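Can a machine do my chores yet? Your questions, answered

The Grondwood help desk gets asked the same things every week, mostly by people standing next to a full sink. We last went through these answers in February.

Can I buy a robot that does the housework?

You can buy one that hoovers, one that mows and one that washes dishes, provided you load it, unload it and scrape off the lasagne first. A single machine that does the lot is not something we sell, and we would be suspicious of anyone who said they did.

What about the ones with hands?

Hands are coming along. The trouble is what we ask of them. A mug is easy enough to grip. A coin lying flat is a horrible thing to pick up, as anyone with short fingernails will confirm, and the slot it has to go through is not much kinder. Tidying a table is dozens of small jobs like that, each needing a different grip.

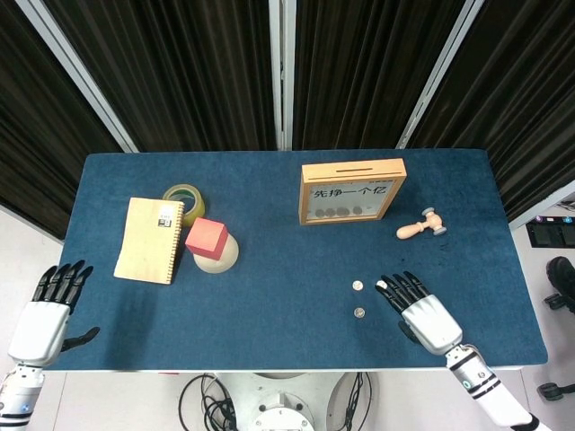
Three coins on the felt, one at the fingertips, and the coin bank further back.

Surely a coin is simpler than laundry?

It keeps its shape, which is more than can be said for a fitted sheet. But it is thin and slippery, and the hand hides it from the camera at the moment the camera would be most useful. Laundry is difficult in other ways. We have seen a machine spend 11 minutes on a tea towel and hand back something closer to a samosa.

Are shop floors any further on?

Yes, if the job stays put. At our Kotthorpe workshop the Fodor arm moves nearly 2,000 parts a shift from one tray to another and has never once asked for a chair. Shift the tray by a hand's width and it will carry on placing parts where the tray used to be – with great confidence.

Is the Urken meant for homes?

No. The Urken is a bench machine for sorting and packing. Two customers have asked whether it can empty a cutlery drawer. It can, in the sense that the drawer ends up empty.

Should I wait before buying a new dishwasher?

Buy the dishwasher.

Will you tell me when the answer changes?

We update this page when something works outside our own building, on a table we didn't lay out ourselves. Until then, the sink is yours.

Page last reviewed: Tuesday, March 3, 2020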